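Fórum Treino & Equipamento > Manutenção e limpeza

Tópico: Toalhitas para limpar elípticas, vale mesmo a pena?

pedalada_lenta
22 de novembro de 2023
O meu ginásio trocou o pulverizador e o pano por toalhitas da Plidico. Dizem que "protege as borrachas". Protege de quê, ao certo? Ninguém me sabe responder na receção. Alguém usa isto em casa?

rui_do_cardio
Uso desde outubro. Pacote de 116, dura bem. Cheira a limão e limpa. Não vejo o drama.

tornozelo28
Limpar, limpa. A "proteção" é conversa de rótulo. Li a embalagem de uma ponta à outra e não há lá um único teste. A Tredon promete o mesmo e custa mais 9 euros.

pedalada_lenta
Era o que eu suspeitava. E o pano de microfibra com água e uma gota de detergente, não chega?

rui_do_cardio
Em casa, se só tu a usas, chega. Num ginásio com gente sempre a trocar de máquina não confiava no mesmo pano o dia inteiro.

tornozelo28
Discordo. Pano lavado todos os dias faz o mesmo e não enche o caixote. O problema é outro: as pessoas passam a toalhita no punho, dois segundos, e vão-se embora. Os tubos de baixo ficam cheios de pó e suor seco. Podem vender a fórmula que quiserem.

oficina_wanyama
Faço assistência a elípticas e nisso o tornozelo28 tem razão. Onde encontro mais porcaria é na zona baixa, na junção do guiador fixo com a carcaça e à volta dos pedais. É preciso baixar-se e esfregar com a mão, apoiando a outra se for preciso.
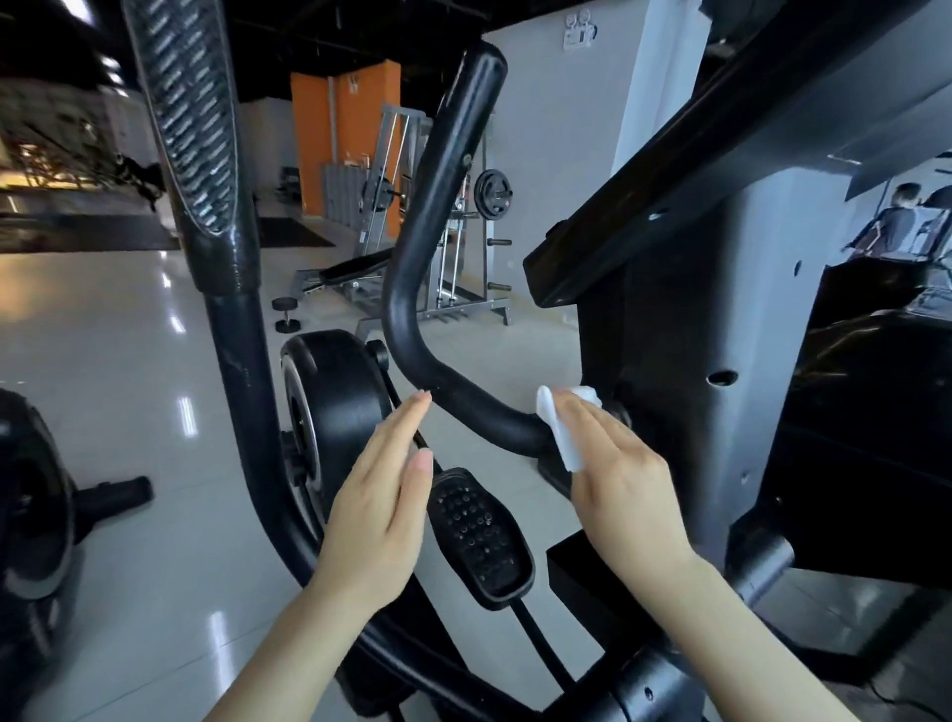
Os pedais com relevo são piores, o pó mete-se entre os pitons e a toalhita passa por cima sem apanhar nada. Escova seca primeiro, pano depois. E nunca líquido direto na máquina, seja qual for a marca.

rui_do_cardio
Escova nos pedais todas as semanas? Parece-me exagero.

oficina_wanyama
Todas as semanas não disse. Em casa, uma vez por mês.

pedalada_lenta
Fico-me pelo pano e pela escova, então. Para o punho do ginásio uso o que lá houver.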